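Suris Kitchen Table Set: Food Coloring and Baking Bits

README, last revised December 2020

Hello, and thank you for taking the time to look through this folder. The Suris set is a collection of pictures of the small things people keep near at hand when they decorate cookies and cupcakes at home, and most of all of the little squeeze and dropper bottles of food coloring that end up living together in a basket. I started it because I wanted pictures of these things on an ordinary table, with ordinary daylight coming in, and nearly everything I could find was a bottle on a plain white background.

What you will find inside

There are 96 pictures in the folder, sorted into 2 groups. The first group, Briler, has the bottles kept together in a basket or tray. The second group, Blackburn, has loose items on the tabletop: sprinkles, piping tips, paper cupcake liners, measuring spoons and so on. If you only care about the colors, you can take the Briler group and leave the other one alone, and I promise not to be hurt.

The basket, the table and the kind of light stay much the same through most of the Briler group.

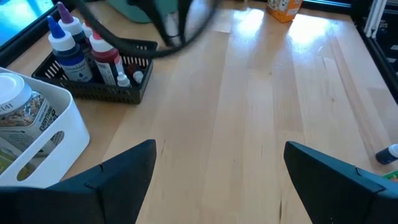

Briler group: small bottles in a black mesh basket, with blue food coloring at the front left. Light wood table, window light.

About the labels

Each picture has a line in the notes file saying what is in it, written in the same everyday words I would use when asking somebody to pass me something. A bottle is called by its color when the color can be read or plainly seen ("blue food coloring"), and when I couldn't be sure what was inside I wrote only what shows, such as "bottle, purple pointed cap." Please don't treat the cap as proof of the contents. Cap colors and label colors are kept in separate columns for that very reason, and it took me an embarrassingly long evening to split them after I had first put them in one.

The basket counts as one item and the bottles inside it count one by one. A bottle that is mostly hidden behind its neighbors still gets a line if its cap can be made out.

About the table and the light

The wood is pale and has a good shine to it, so expect bright patches wherever the window catches it. I left these in. A few pictures have some blur as well, and those are marked "soft" in the notes file in case you would like to skip them. Knots and dark streaks in the wood are not labeled, although one or two of them do look a lot like a drop of spilled vanilla when you are tired.

Changes

September: first version, with 60 pictures and no groups.
Current version: the rest of the pictures added, groups named, cap and label columns split, a good many spelling mistakes fixed (I had "coloring" three different ways).

Known gaps

Gel colors in tubs are hardly covered at all, and there are no powdered colors yet. I hope to put those in a separate set called Rulteler once I have cleared enough shelf space to sort them.

Use

You are welcome to use the pictures for study, teaching or your own projects. Please keep this README with the folder if you pass it along, and mention Suris by name if you share anything you make from it.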